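**Work table layout and reset procedure: project report, section 3**

Group: Dragica Obradović, Azra Janevski, Imke Reinholz

### 3.1 Table and fixed items

The table is 700 mm deep. The top is off-white with a faint printed grid, and a strip of light wood trim runs along the far edge. The surface is worn. Scuffs and small gray marks are spread over it, and a few darker smudges did not come off with the Hanent cleaner. We did not treat the marks as reference points.

The steel pole with the round base stays on the right portion of the table. Its base is polished metal and slides easily if pushed, so its position was checked against the grid before each reset.

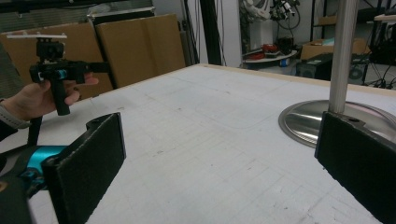

The working zone was set to the left of the pole. A clearance of 270 mm was kept between the pole base and the nearest item. A smaller clearance was tested in November and dropped after two items touched the base during placing.

### 3.2 Upright items

Tall, narrow items were handled separately from flat ones. They take up little of the grid but fall more easily, and a fallen item meant the reset had to be started again. Items with a wider foot were placed first. Height was not recorded.

For the two-color item, pale green over off-white, the color boundary served as the height mark for gripping. The lower part widens toward a rounded base, so a grip taken too low sits on a changing width. The boundary line is slightly uneven, and readings were taken at its lowest point.

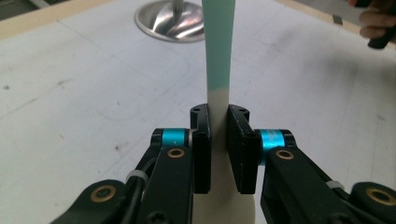
Each upright item was turned until its flat face was parallel to a grid line, then released. Alignment was judged by eye from the front of the table.

### 3.3 Resets

We completed 17 resets. Times are listed in Appendix B. Resets 4 and 9 were repeated with the pole moved back 100 mm, at the request of Živko Berisha, and are kept in a separate column.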